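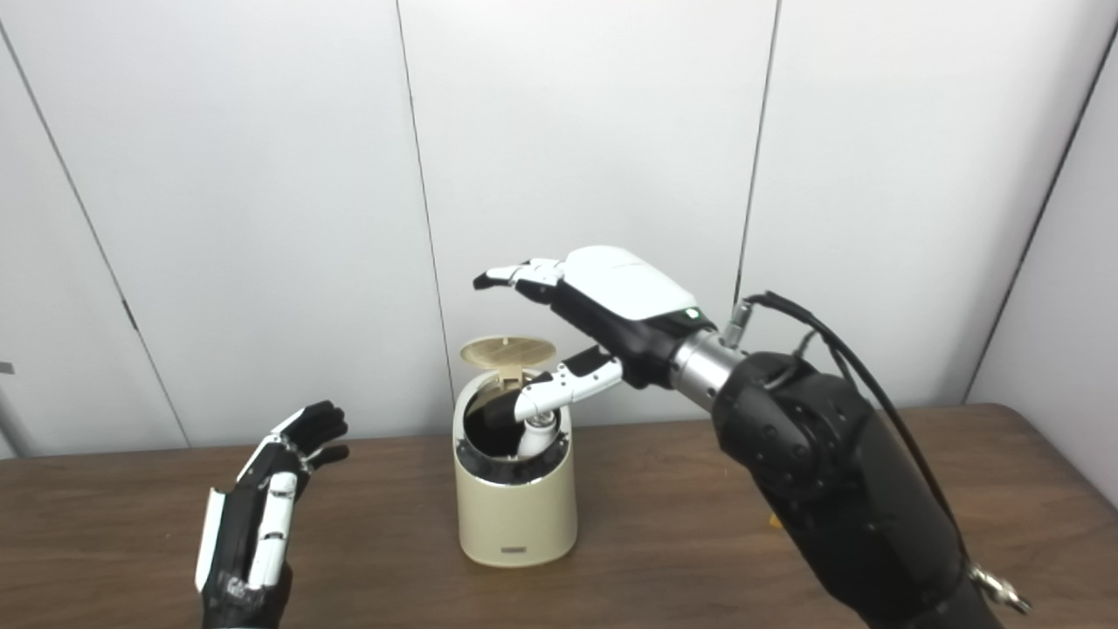 I have fallen hard for tiny trash cans, and I'm not even a little bit sorry! I mean the tabletop kind, the ones with a lid that flips, small enough to live next to your coffee cup. If you've never had one, you probably think it's a silly thing to own. I thought so too, right up until last April, when my sister-in-law gave me one as a sort of joke present and I used it so much in the first week that I bought a second.

A bit of background for anyone new here. I do almost everything at one table. Mail, sewing, lunch, peeling oranges, wrapping birthday presents, arguing with the printer. All of it makes little scraps, and the kitchen trash is a full walk around the counter, so the scraps used to sit in a pile by my elbow until I got up for something else. Thread ends, tea bag tags, the plastic windows from envelopes (why are there so many of those?), pencil shavings. By dinner I'd be sweeping it all up with the side of my hand and half of it would go on the floor.

Now it goes in the bin. Flip, drop, done!

The thing I like best is the flip lid. I tried a swing-top one from Gurari first and it drove me up the wall, because anything light, like a bit of thread, just sat on the flap and rode back out again. With a lid that tips all the way back you can leave it standing open while you work and close it when company comes. I leave mine open for hours. Closed, it looks like a canister and my mother has tried to find sugar in it.

Color matters more than I expected, too. Cream on a brown wood table is just so nice. I had a bright red one for a while and my eye went straight to it every time I walked in. The pale ones settle down and look like they belong with the dishes. And I love a dark inside, because you don't see every tea stain when you look down into it.

For liners I've tried it all. Regular small bags are way too big and bunch up around the rim like a skirt. Produce bags from the store fit pretty well if you fold the top over and tuck it under the rim. Lately I've been folding newspaper into a little cup, which takes me 30 seconds now that I've got the hang of it, and then the whole thing lifts out with the scraps inside. Hongmei Qian left a comment on my craft drawer post saying she uses old bread bags with the end rolled down, and I tried it and it's great, so thank you Hongmei!!

Cleaning is easy if you keep up with it. Mine gets a wash in the sink every 7 days with dish soap and an old toothbrush for the ridges on the lid, because crumbs get in there and stay. Dry it upside down on a towel with the lid hanging open. Don't skip the hinge. I skipped the hinge for a month and there was a piece of orange peel in there that I don't want to talk about.

What I don't put in: anything wet, anything from raw meat, batteries, and pins (I keep a jar for those).

Oh, and where to put it. I had mine at the back of the table for ages and kept knocking over my water glass reaching for it. Move it to the middle or toward whichever hand you throw with. I'm a lefty so it's on my left, and my husband has now asked for his own on the right. We're looking at one from Undau in the same sort of cream, and if it arrives before the holidays I'll put up a note on how the lid holds up.

Next time it's the gift wrap box, which has gotten completely out of hand.

Contact | © 2020 Sterimine | Back to top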